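Manipulation project, bench notebook
April 24, 2021
Station: Braromton, green table
Task: breakfast set, pick and place

Carried over from last session: the gripper homing offset still drifts after a power cycle. Re-zeroed before starting. Offset after re-zero was 3 counts, which is inside what we allow. Did not touch the wrist calibration.

Config today is the Virex controller with the Frota planner, same branch as the last entry. The only change is the approach height, which is now a parameter and no longer hard-coded in two places. Found the second place by accident while looking for something else. If you have a local copy older than this week, pull before you run anything.

Speed limit set to 40 percent for all runs. Payload left at default. E-stop tested before the first run, and again after the power strip was moved.

Run set A, plate only. 86 attempts logged. The failures fall into two groups. In the first, the fingers come down on the rim and slide outward before closing. In the second, the planner times out and the arm parks. The second group is a software problem and goes away if the timeout is raised, but then the arm hesitates above the table long enough to be annoying. Left the timeout alone for now. The grader script counts a park as a failure, and I think that is correct for the competition rules as written.

Run set B, mug only. The handle direction matters more than expected. With the handle toward the gripper, the closing path crosses it and the planner picks a side more or less at random between runs. With the handle away, the grasp is repeatable. We can't choose the handle direction in the final, so the fix has to be in the grasp sampler. Proposed: penalize any candidate whose finger path passes within a finger width of the handle. Not implemented yet.

Logging: the buffer was still set to 1,000 samples and wrapped during the long runs. The start of each long run is gone from the joint log. Wrist video is complete. Increase the buffer before the next session and check that the disk keeps up.
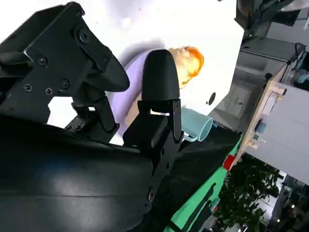
Run set C is the mixed layout, and the weak part of it is segmentation from the wrist view. The Sundska model was trained mostly on level views, and it gets worse as the wrist tilts. Masks are least reliable when one object sits behind a finger. With the wrist steeply tilted, the central finger covers part of the lavender plate and the bracket overlaps the teal mug, so neither outline is complete. The backdrop is also washed out by the lighting, and the pale body of the bread piece has little contrast against it. The orange top is the better feature to key on. Try a fixed exposure first - auto exposure is one more thing that changes between runs.

To do:
Mask out the finger area before segmentation, using the known finger geometry.
Lock exposure and note the value on the station sheet.
Add tilted views to the training set, then retrain.
Rerun set B with the handle penalty.
Ask whether the September rules allow a second look pose before the grasp.

Arm parked, controller off, logs copied to the group drive under today's folder. Joint logs for the long runs are marked partial.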